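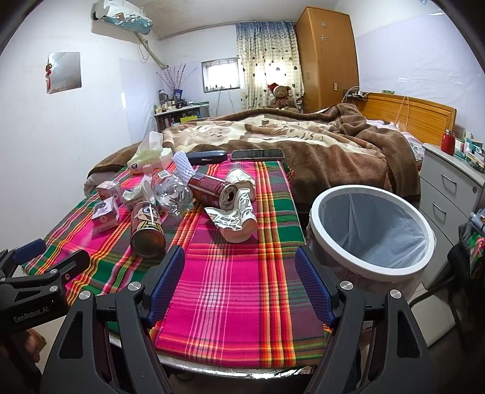

Back on the gripper this evening, after two weeks of doing nothing but ordering screws. The plan is still the same: teach an arm to clear a table, starting with me doing it by hand over and over so it has something to copy. Cans are the easy bit. Crumpled paper is a pain - I never grab it the same way twice!

Sirkka Harju from the Horkatwood workshop reckons I should stick to 3 kinds of rubbish until June and stop being greedy. She's probably right. I've got 122 goes saved so far and about half are me dithering over which thing to pick up first (I do that with the washing up too).

Next job is sorting out the folder names, then back to Horkatwood to borrow the good bench.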